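Section 4. First Session with the Hand-Held Grippers

Before you start, finish Section 3 (charging, pairing, and the firmware update you were hoping to skip). If the status page still says "Radex link: searching," go back. The grippers will let you carry on without the link and will record nothing, very politely, for as long as you like.

4.1 Choosing a table

The Altodance pair works on nearly any flat surface, but some surfaces work harder against you than others. Glass is the worst. Patterned tablecloths come next.

1. Pick a table you can reach across without standing up.
2. Cover the top with something plain and pale. Foam board is fine. Paper is fine if you tape the corners, and a nuisance if you don't.
3. Run all cables toward the far side of the table or down past your elbows. Any cable lying across the middle will be picked up sooner or later, usually by you.
4. Put the power strip on the floor, off to one side, where your feet aren't.

NOTE: Leobardo Figueroa, who wrote the first edition of this guide, recommended a standing desk. We have had letters. Sit down.

4.2 Holding the grippers

1. Pick up the left gripper first. Wrap your thumb around the handle and let your fingers close on the other side. It should feel like holding a flashlight, if flashlights had opinions.
2. Do the same with the right.
3. Keep the top plates facing up. The tracking software reads the plates, and a gripper held upside down is, as far as it knows, a gripper that has left the building.
4. Let each cable hang behind the hand with some slack. A tight cable will tug at your wrist and show up in the recording as a personality.

CAUTION: The fingers close with more conviction than you expect. Keep hair, lanyards, and loose cuffs clear of them.

4.3 The open-and-close check

1. Hold both grippers above the table with the fingers pointing toward each other. Leave space between them.
2. Open the left gripper all the way and hold it there for 2 seconds.
3. Close it slowly. The bar on the status page should slide down without jumping.
4. Repeat with the right gripper.
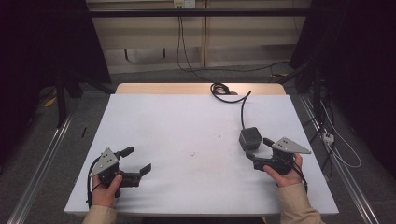

If the bar jumps, open and close the gripper a few more times before deciding that it is broken. A new hinge is stiff and loosens with use, much like the support line's hold music. If it still jumps after 20 tries, run Recalibrate from the Tools menu and start this check again from step 1.

4.4 Your first pick

Start with something small, firm, and cheap. A wooden block is good. Your phone is not, although the registration cards suggest it is the most popular choice.

1. Place the object near the middle of the table.
2. Press Record and wait for the tone. There is a short pause before it, during which everybody presses Record again. Pressing it again cancels the recording.
3. Bring one gripper in from the side, low, with the fingers partly open.
4. Close until you feel contact, then stop. Squeezing harder does not make it a better example.
5. Lift, move the object a short way, and put it down.
6. Open the fingers fully before you pull back.
7. Press Stop.

Make 4 good recordings with each hand before trying anything that needs both. Delete the bad ones the same day. You will not remember later which ones they were, and neither will the arm that has to learn from them.

NOTE: If you bought the Drurker adapter, your files are saved in a separate folder called Valdovinos. We know. The name is built into the adapter and will be changed in a later release.

4.5 Putting things away

Hang the grippers by their handles or lay them down with the plates up. Do not stack them. Coil the cables loosely and resist the urge to wrap them around the handle, which ruins the connector in a month and is not covered.

Continue to Section 5, Two-Handed Tasks.

Section revised 02/11/2018 by Elvia Villaseñor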